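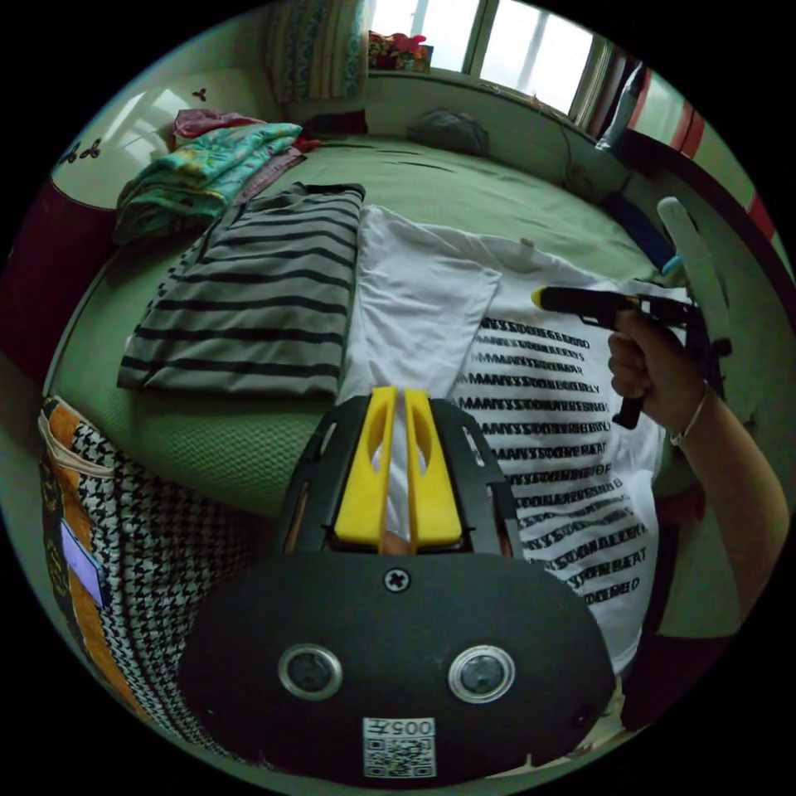

*Striped shirt folded, white T-shirt next to it.*

Tuesday, evening

Full day of shirt folding with the two hand-held grippers. 53 demonstrations recorded, 39 kept. The target for the folding set is 1,000, so at this rate I will be doing laundry well into spring.

Start was slow. The Gekero firmware update reset the finger width calibration on both units, and I only noticed after the first four takes, when the logged opening never went below 6 mm even with the fingers shut. Deleted all four. The calibration itself takes a minute: close fully, hold, open fully, hold, repeat. I have now written it on a piece of tape on the inside of the case lid, where I should have put it in January.

After that, the usual mapping pass. Slow sweep over the bed, left to right, then forward and back, both grippers, before touching any cloth. The tracking needs fixed features to hold on to and a plain sheet doesn't give it many. The window helps as long as the light isn't so strong that the panes wash out. Around noon they did, and the pose of the left gripper drifted 4 cm in a single take. I lowered the exposure limit one step and the drift went away. Three takes lost there, all tagged "track" in Murnard so that they can be used later to test the filter.

Fold order for T-shirts, as agreed last week:

1. Shirt flat, front up, collar away from me.
2. Both grippers pinch the right side, shoulder and hem, and carry it to the center line.
3. Sleeve back on itself.
4. Same on the left.
5. Hem to collar, one fold.
6. Release, back off a hand's width, hold still for a second.

Step 6 is the one I keep rushing. If the tool leaves the shirt while the fingers are still opening, the cloth goes with it by a few millimeters and the policy learns that dragging is part of releasing. Went back over the morning takes and threw out five for this alone.

Step 2 is the hard one physically. The thin fabric lies so close to the sheet that the fingers tend to take up both. What works is to come in at a low angle, press one finger down beside the edge, and slide it under before closing. Coming in from straight above picks up the sheet roughly every other time. A person with bare fingers would never notice there was a problem here. With two stiff fingers and no sense of touch at the tips it needs a deliberate motion, and the motion has to be the same each time or the data turns to mush.

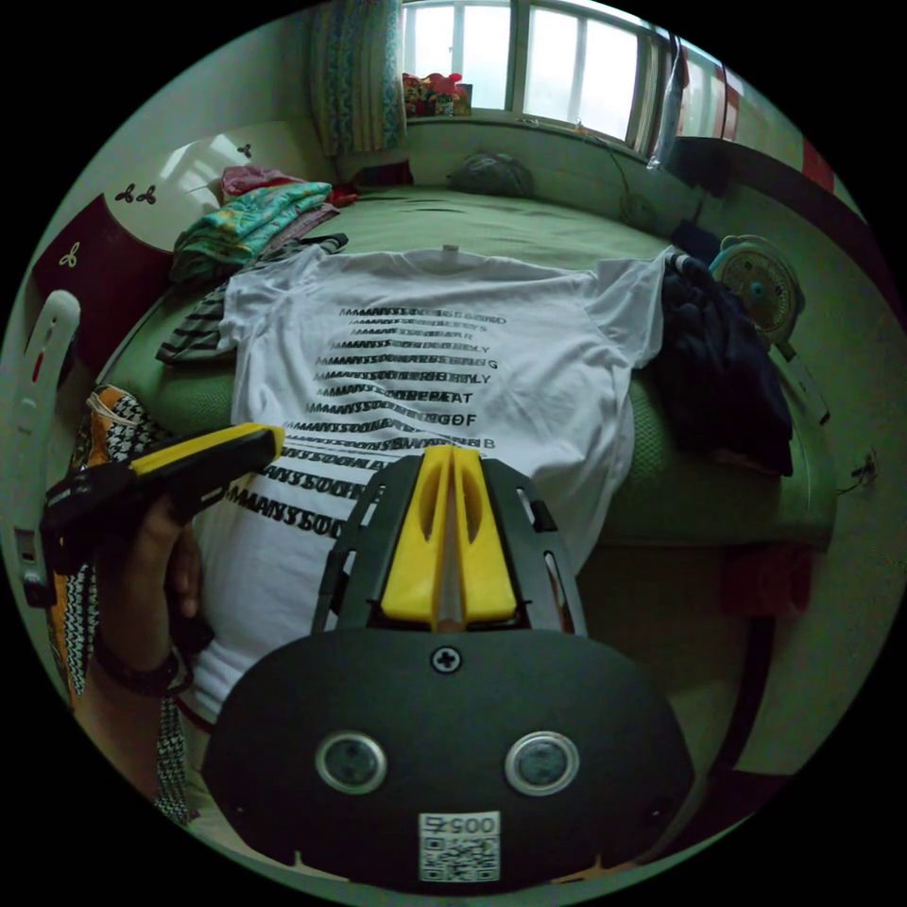 Deisy Chambi wrote back at lunch that I should stop making it the same each time. Her point was that a robot trained on one clean approach has no idea what to do when it arrives a centimeter off, and that the takes with a missed pinch and a second try are worth more to her than the smooth ones. She asked for one take in five to include a recovery: miss the edge, open, back up, go again.

I don't disagree, but there is a practical problem. A staged miss does not look like a real one. When I miss on purpose I already know where I'm going next, and the second try follows at once, in a straight line. When I miss by accident there is a small pause and some hunting. So the better rule is probably to stop deleting the accidental ones. I went through the reject folder again with that in mind and moved three back. They are included in the 39.

Changed the wording in our notes to match. Reject for tracking loss, for dragging on release, for a hand blocking the lens. Keep a missed pinch as long as the fold gets finished.

The afternoon was mostly about the wrist. The trigger spring in the right gripper is stiffer than the left one, and after an hour of holding a pinch while walking the other gripper around, the thumb side of my forearm starts to complain. I can see it in the logs too: grip force commands are fine, but the width signal has a slow creep of 1–2 mm during long holds. A learned policy would copy that creep faithfully. I put in a ten-minute break after every block and the creep got smaller. Will ask Amach if they sell a softer spring. Their last answer about spare parts took nine days, so I may just wind one myself.

Also tried letting the left gripper lead on step 2 instead of the right. No gain. Being right-handed, I got slower and the takes ran long. Went back.

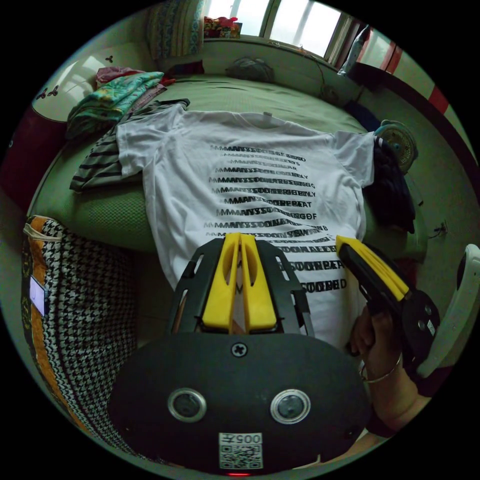 Why go through all this by hand instead of driving the arms remotely? Speed, mainly. A T-shirt takes me under half a minute with the grippers, and on the remote rig at Tello the same fold took me close to three, with long stops while I worked out which way the wrist was turned. I can also set up on any bed in any house, and the arms can't leave the building. The price is that every motion has to be checked afterward for reach, as my arms bend in places theirs do not.

Ran that check at five. Murnard plays each take back on the arm model and flags any point the arms couldn't get to. Six takes flagged, all on step 5, where I lean over the bed to put the hem on the collar. The elbow of the model goes through its own base. Possible fixes: stand further to the left, or pull the shirt closer before the last fold. The second is cleaner, but it adds a step to the fold order, and then the older takes don't match. I'll try standing to the left first and see how many flags are left.

One thing to look at with Deisy: text on the fabric. The print gives the tracker plenty of corners to latch on to, and the moment the shirt starts moving, it believes the room is moving. On plain shirts this doesn't come up. The jump is small and it recovers once the fold is down, but it shows as a kink in the path right at the lift. I have marked the timestamps. A mask over the area in front of the fingers might be enough. If not, shirts with large prints go into a separate batch until the tracking is sorted out.
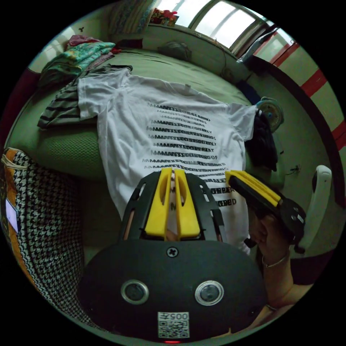
*T-shirt laid flat, second gripper at the right.*

Files copied to both drives at 7:40. Left gripper on the charger, right one waiting its turn as I only have the one cable that fits.

For tomorrow: spring, standing position, ten takes with the new position before anything else. Long sleeves after that if the flags are down. Trousers can wait.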